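2/28/18

Finally did the desk today! I've been putting it off since November, when the pile of Irnness catalogs got so high I was eating dinner standing up. Everything went into two boxes under the window (sorting is for another day, don't start with me) and then I wiped the whole top down twice and put the white lamp back, over toward the far side where the cord can run off to the right and over the edge without getting in my way.

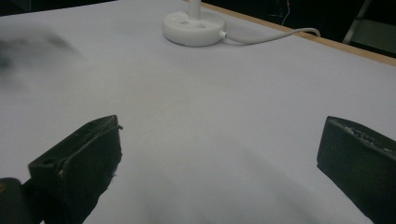
I paid 413 for the desk and the lamp together, back when I was still at Bistton, and I don't think I've had this much elbow room since the week I bought them. It makes me want to write letters. Or do the taxes – no, letters. I sat there for a good while with my tea and did nothing at all, and it was lovely.

The only thing I keep going back and forth on is the cord. I like it loose, but I could tape it along the wood and be done with it, so I called around for opinions.

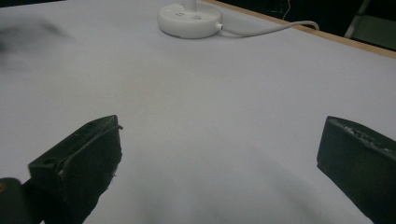

Ketsara said to leave the cord alone, that tape takes the finish off wood and I'd be sorry by summer, and anyway why was I calling at dinnertime about a lamp? Fair enough! She also wants her Notlow scissors back, and those are in one of the boxes, so I guess I'm sorting tomorrow after all. Bed now. Must remember to ask Arnar if he wants the catalogs before I haul them out.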